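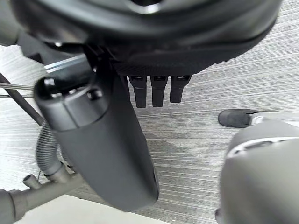

싱크대 위에 걸치는 식기 건조대, 드디어 정착했어요

인쇄 | 이메일로 보내기

최종 수정: 3월

지난번에 아일랜드 상판 얘기를 쓰다가 건조대는 따로 쓰겠다고 해 놓고 한참 미뤘네요. 그 사이에 건조대를 또 바꿨거든요! 이번이 세 번째예요. 처음 것은 2단짜리 큰 스탠드형이었는데 접시가 정말 많이 들어가서 좋긴 했어요. 그런데 물받이 쟁반에 물이 고이고, 그 쟁반 밑에 또 물이 고이고, 흰 대리석 위에 네모난 물 자국이 남는 걸 보고 나니까 도저히 정이 안 가더라고요. 두 번째는 규조토 매트. 두 달쯤은 행복했는데 기름기가 묻으면서 점점 물을 안 먹어서 결국 화분 받침이 되었습니다.

그러다가 Trilline 걸이형으로 왔는데, 이게 너무 마음에 들어요. 금속 봉이 나란히 있고 양 끝에 회색 받침이 달려 있어서 싱크볼 한쪽에 그냥 걸쳐 놓으면 끝이에요. 물이 바로 아래로 떨어지니까 쟁반을 비울 일이 없어요. 저는 쟁반 비우는 걸 세상에서 제일 잘 잊어버리는 사람이라 (식구들이 증인입니다) 이것만으로도 만족이에요.

사기 전에 재 본 것

우리 집 싱크볼은 두 칸짜리이고 전체 가로가 76cm예요. 처음엔 이 숫자만 보고 주문하려다가 큰일 날 뻔했어요. 한 칸에만 걸칠 거면 가운데 칸막이 윗면까지의 길이를 재야 하더라고요. 그리고 칸막이가 얇으면 받침이 헐겁게 얹히니까 두께도 같이 적어 두세요. 저는 포스트잇에 그림까지 그려 놓고 주문했습니다. 참고로 후보에 있던 Ullireo 제품은 돌돌 말아서 보관하는 방식이라 예쁘긴 한데, 제가 컵을 자주 눕혀 두는 편이라 봉이 흔들리지 않는 쪽을 골랐어요.

두 칸 나눠 쓰기

왼쪽은 말리는 칸, 오른쪽은 씻는 칸. 이렇게 정해 놓고 나서 설거지가 확 편해졌어요! 예전에는 양쪽에 다 그릇을 담가 놓고 어디부터 손대야 할지 몰라서 커피부터 한 잔 더 마셨거든요. 지금은 오른쪽 칸을 비워 두는 게 규칙이에요. 아침에 부엌에 나왔을 때 배수구 거름망이 반짝하고 있으면 그렇게 기분이 좋을 수가 없어요. 거름망은 일요일 저녁마다 낡은 칫솔로 동심원 사이사이를 문지르는데, 칫솔 대신 동네 가게에서 1000원 주고 산 틈새 솔을 써 봤더니 훨씬 시원하게 닦입니다. 한 개 더 사 둘 걸 그랬어요.

수전 얘기도 잠깐. 목이 길고 높은 걸로 골랐더니 국 냄비를 세워서 헹굴 수 있어요. 대신 물줄기가 높은 데서 떨어져서 세게 틀면 앞치마가 다 젖어요. 반만 트세요, 꼭.

컵은 어떻게 놓을까

이게 제일 오래 고민한 부분이에요. 엎어 놓으면 물은 잘 빠지는데 안쪽에 김이 남고, 바로 세우면 바닥에 물이 고이고. 그래서 요즘은 밝은 회색 컵처럼 묵직하고 원통 모양인 건 봉 위에 옆으로 눕혀 둬요. 입구 쪽이 트여 있으니 바람이 잘 통해서 저는 이 방법이 제일 좋더라고요. 봉 방향이랑 컵 방향을 나란히 맞추면 봉과 봉 사이에 살짝 앉아서 굴러다니지도 않고요.

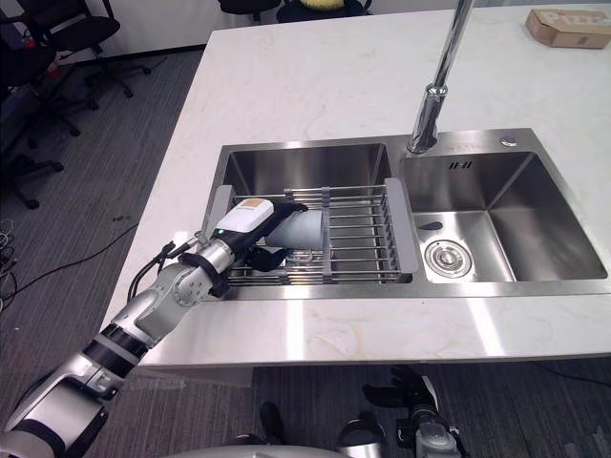

Glykeria Katsaros 님은 지난 글 댓글에서, 컵을 눕혀 두면 아래로 가는 쪽 안벽에 물방울이 줄지어 남으니 중간에 한 번 돌려 줘야 한다고 하셨어요. 본인은 헹군 다음 손목으로 세 번 털고 눕히신대요.

해 봤는데 맞는 말씀이에요! 그냥 눕힌 컵에는 물줄기 자국이 한 줄 생겼고, 턴 컵은 깨끗했어요. 그날부터 저도 열심히 털고 있습니다. 털 때는 꼭 싱크볼 안쪽으로 손을 넣고 터세요. 저는 신나서 휘둘렀다가 상판을 다시 닦았어요. 유리컵은 무서워서 아직 엎어 두고요.

접시는 아직 숙제예요. 봉 사이에 세우기엔 간격이 좁고 눕히면 자리를 너무 차지해서, 큰 접시는 그냥 바로 닦아서 넣어요. 리넨 행주를 몇 장 더 꺼내 놓으니 그것도 할 만하고요. 혹시 걸이형 건조대에 끼워 쓰는 접시꽂이를 써 보신 분 계시면 댓글로 제품 이름 좀 알려 주세요. 봉 굵기도 같이 적어 주시면 더 좋고요! 다음 글은 싱크대 아래 서랍입니다. 수세미가 왜 그렇게 많이 나왔는지 저도 좀 알고 싶어요.

인쇄 | 이메일로 보내기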